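NOTICE TO GUIDES OF THE ELTINE WALKING COMPANY

Guides are reminded that the noon tour of Rirkov departs from the old customs gate and visits 10 stops. It does not visit Jafri Lane. The lane was removed from the route in April, and requests from the public to see it are to be declined with courtesy. 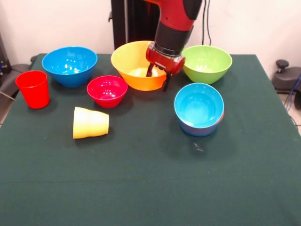 Guide Laiba Rizvi has reported that her parties continue to arrive there. She leads them past the bank and the courthouse, turns left as instructed, and finds the lane before her. At its far end is a tea room with a dark green cloth on the table and a bright blue bowl set toward the back. Visitors ask to sit down. They are to be kept walking.
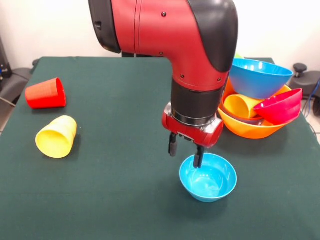

The light blue bowl on the green cloth.

The office sent Shamim Virk to measure the route. He recorded 96 paces from the courthouse to the river steps – the correct figure – and returned 19 days later, believing it to be the same afternoon. His account of the tea was favorable.
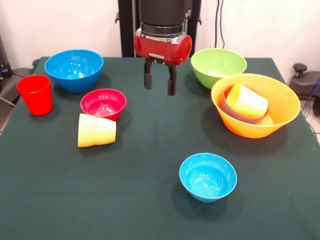 Until the matter is settled, guides will count their parties at every stop. Any guide who finishes with more guests than she began with shall enter the difference in the book and say good afternoon to each of them.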